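Wirwood owners still waiting for the clubhouse they were sold

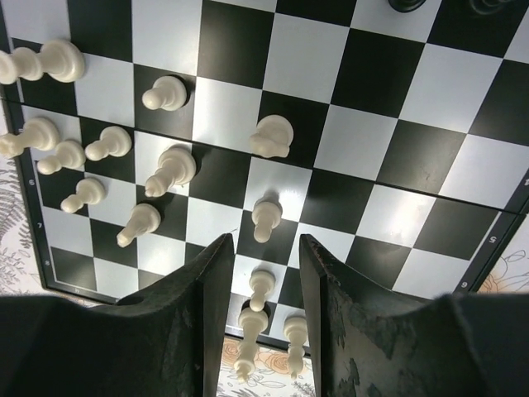

Buyers at the Wirwood estate outside Tiltberg were promised a clubhouse, a heated pool and a gatehouse staffed day and night. Eighteen months after the first families moved in, they have the gatehouse.

The developer, Ngubane Homes, says the rest is coming. A notice sent to owners in December put the clubhouse in "the next phase of delivery", a phrase that also appeared in the notice before it. Neither letter gave a finishing date, and the company did not offer one when asked this week.

Wirwood was launched as the most exclusive address between Tiltberg and Rodport, with 43 detached houses on large plots behind a stone wall. The brochure ran to several pages on the residents' lounge alone, with its double-height ceiling, library corner and terrace looking over the lake. The lake has been dug. It holds some water after heavy rain.

Lerato Ndlovu bought one of the larger houses off plan and has no quarrel with the building itself. "The kitchen is lovely, the rooms are a good size, and I'd buy the house again," she said. "But I didn't only buy a house. I paid for a pool and I pay for it again every month."

That second payment is what has caused most of the bad feeling. Owners are charged a monthly levy of 900, set before the first sale and meant to cover security, gardens, roads and "shared leisure facilities". A breakdown given to owners last year put 347 of that under leisure. Asked what it had been spent on, given that there is no leisure to be had, Ngubane Homes said the money was "ring-fenced for future benefit". It has not shown owners the account.

Pieter Shezi, the company's sales director, said the delay came down to ground conditions on the clubhouse site and a change of contractor. He said buyers had been told from the start that the drawings were for guidance only.

"People can see the quality of what we've built," he said. "The clubhouse will be worth the wait, and values on the estate are already reflecting that."

The company puts the rise in values down to strong demand, but the only figures it would share were its own asking prices. Two houses have been resold by private owners so far. Local agents would not say what either fetched, and one of the two had been on the market since before last summer.

The guidance-only line is in the contract, in small type near the back. It covers "layout, finishes and landscaping". Whether it stretches to leaving out a building of 1439 square metres is a question several owners have now put to a solicitor in Rodport.

Meanwhile the sales office remains open, and the brochure handed out there still shows the lounge, the terrace and a family by the pool. The six unsold plots are described as having "immediate access to resort-style living".

Ngubane Homes has invited owners to an update meeting next month. It will be held at a hotel in Tiltberg, as there is no room on the estate large enough.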